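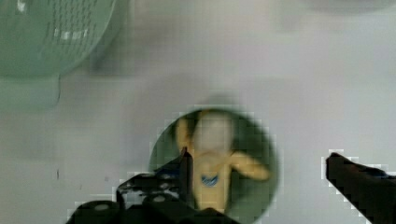

Hello all, and thank you, Harriet, for asking after the wrist camera comparison – I have been meaning to write it up since February. The short version is that I'm keeping the Istik camera on the wrist for now, even though the picture is soft and goes blocky wherever something black meets the pale table. I can still find the rim of the green dish and the little blue emblem on the toy figure's chest, and that is plenty for lining up the fingers. The face is a lost cause, I'm afraid!

On Sat, Harriet Ostrowski wrote:
> Did you ever settle on a camera? And are the
> Jollumon fingers worth the trouble of mounting?
> I have 3 students waiting on an answer.

As for the fingers, I like the narrow tip very much for small toys, but it does get in the camera's way when you come in low, so have your students tilt the mount a little before they calibrate. Mine took around 40 minutes the first time (I am slow with small screws). Oluwaseun has the Song controller and may want to say how it behaves with them – I haven't tried that pairing myself.

Warmly,
Genalyn Belmonte

Print this message | E-mail this message
Contact the list owner | © 2020 Ikstead Gripper List | Back to top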